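Minell Fund
Second progress report: the Breathnach Rooms, Gukolville
Covering the period to the end of February
Prepared by Urmila Kashyap for the Atness Community Trust, grant holder

1. Where we are up to

The short version is that the front room is open, people are sitting in it, and the back room is still full of the things we took out of the front room. The longer version follows, because the grant agreement says it must run to more than a paragraph.

When we applied, the Breathnach Rooms were two rooms above the old saddlery with a shared landing, a kitchenette and a smell. The plan was to turn the front one into a place where people in Gukolville could sit at a proper table with some light and some quiet, to fill in forms, study, mend things, read the paper, or avoid their relatives. The back one was to follow as a meeting room for small groups. Your first instalment paid for the front room. The second, which arrived while we were still arguing over paint, is meant to finish the front and start on the back.

At the close of this reporting period the front room has its tables, its chairs, its walls in one colour and a door that shuts. The landing has been patched. The smell has been traced to a drain and dealt with, and I will not trouble you with that invoice as it came out of our own pocket.

2. Changes since the first report

The tables. Our original budget had us stripping and refinishing the trestles left behind by the dance school. Kenta Sekiguchi, who has charge of the fit-out, spent two evenings on the first one and came back to report that under the brown paint there was green paint, and under the green paint there was mostly filler. We bought pale tables instead. They came out of the line marked "timber restoration", and your office kindly agreed to the change in writing. They are plain, they don't wobble, and a dropped pen can be found on them. Several people have told us they look like a dentist's. Several other people have told us they go to a very nice dentist.

The chairs. We said we would buy stacking chairs. Stacking chairs are cheap, light and designed by someone who never had to sit through a housing application. After the first open afternoon we were asked, politely and then less politely, for something with arms. We now have padded chairs with armrests at the main tables and have kept the stackers for the back room, where they are currently stacked, so the name at least is accurate. The armchairs were second-hand from an accountants' office that was moving, and the price was good enough that I asked twice.

The walls. Beige. The colour consultation took longer than the painting. We had wanted a strong blue on the window wall and had bought the sample pots. The people who would be using the room wanted it quiet, and they meant the walls too. A few small framed pictures have gone up to keep it from feeling like the inside of an envelope. Rehanging is free and everyone has a view, so the pictures move more often than the furniture does.

The lights. The tubes have been replaced. The old ones hummed at a pitch you stopped noticing until they were off, at which point everybody's shoulders dropped. This was the single most praised piece of work in the whole project and the electrician did it before lunch.

3. Money

The amount carried over from the first instalment was $3,000, all of it committed to furniture, and all of it now spent on furniture. The armchairs came in under what we had allowed. The tables came in over. The two very nearly met in the middle, and the gap was covered from our hire income.

We also spent $500 on the heater. This was not in the application. The application was written in summer, when the idea of anyone being cold in that room would have seemed far-fetched. By the time we opened in the mornings, people were keeping their coats on and the reading of newspapers had taken on a hunched quality. We asked your office whether the contingency could be used, were told it could, and bought a wall-mounted unit that does its job without comment. Visitors are advised to bring a jumper anyway. The building is old and the heater is only one heater.

Nothing has been spent yet on the back room. A quote for the floor is in hand. A second quote has been promised so many times that we have stopped making the fellow coffee.

The full ledger is attached as a separate file, with receipts. The receipt from the hardware store for picture hooks has been through the wash and is legible only if you already know what it says.

4. Who is using the room

The grant agreement asks for a headcount over a typical week. In the week we chose, 36 people signed the book. We know this is low, because we watched a number of people walk straight past the book. We tried moving it to the table nearest the door. They walked past it there too, with a friendly nod. A pen on a string has helped a little.

What the book can't tell you is how people use the place, so I have spent some time simply being in the room and trying to look like part of the furniture. Mornings are for paperwork. There is usually somebody with a folder, and often somebody beside them helping with the folder. After lunch it goes quieter and the readers come in. From four o'clock we get students, who take up more table per person than any other group and are no trouble at all apart from the crumbs.

We had assumed people would come, do one task and leave. Many of them stay put once the task is done, with their arms on the table, having a yarn with whoever is opposite. We hadn't planned for conversation. The tables were set out in rows facing the window, like a bus, and within days they had been pushed together into something more like a kitchen. We moved them back once. They were in the kitchen arrangement again by the next morning and we have taken the hint. 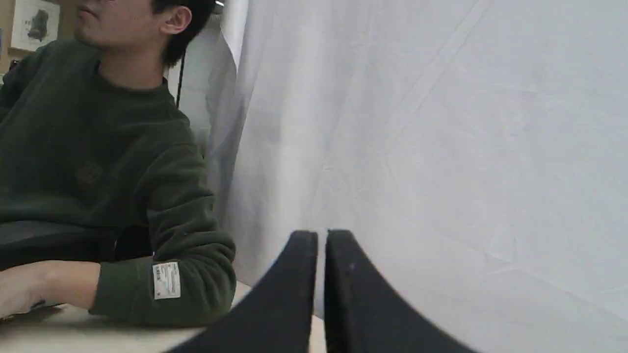

The one real cost of this is noise, and it is a modest one. Students with exams coming would like less chat. The morning regulars would like the students to take their bags off the chairs. We have put the two needs to each other across the same table and arrived at a loose agreement that the window end is for quiet and the wall end is for talk. It is not written down anywhere, and it has worked far better than the laminated notice we tried first.

5. What went wrong

I was told once that funders like this section best, so I have been generous with it.

The door closer was fitted upside down and for nine days the door opened on its own whenever a truck went by. The table delivery came on the wrong afternoon and was left on the footpath, where two passers-by sat down at it. The first lot of paint was a different beige from the second lot of paint, and anyone who sits by the kitchenette long enough will see where one becomes the other. We have hung a picture near the join, which has only drawn the eye to it.

More seriously, the lift assessment has slipped. We are on the first floor, there is a staircase, and for some people in Gukolville that is the end of the matter. We promised you a costed option for access by this report and we do not have one. The assessor has visited and measured, and the written report is due next. Until then we are running one morning session at ground level in the old saddlery, by arrangement with the owner, using two of the stacking chairs and a borrowed table. It's a stopgap and it feels like one.

6. Next period

The back room needs emptying before anything else can happen to it. At present it holds the dance school's trestles, a piano that three separate people say belongs to a fourth, the blue sample pots, and the remaining stackers. The trestles are going to a farm. The piano is under discussion.

After that comes the floor, then the walls (beige, no consultation), then lights to match the front. Kenta believes the room can be usable by winter. I have known Kenta long enough to write "spring" in the schedule and let him be pleased with himself if he beats it.

We would also like to look at the kitchenette. It has one tap, one power point and a cupboard door that comes away in the hand. We aren't asking for more money for this. We are asking whether any underspend on the back room floor might be put towards it, should there be an underspend, and should the second quote ever turn up.

7. Decisions we need from you

First, approval to move the remaining stacking chair allowance into the armchair line, for the four more chairs with arms that the wall end has been asking for.

Second, an extension to the date for the access costing, to the end of the next reporting period.

Third, some guidance on the plaque. The agreement says the Minell Fund's support will be acknowledged on a wall in the front room. We are very happy to do so. We would just like to know how big, and whether you would mind it going over the place where the paint changes colour.

Urmila Kashyap
Project coordinator, Breathnach Rooms
Attachments: ledger and receipts; floor quote; visitor book pages for the counted week; letter from the saddlery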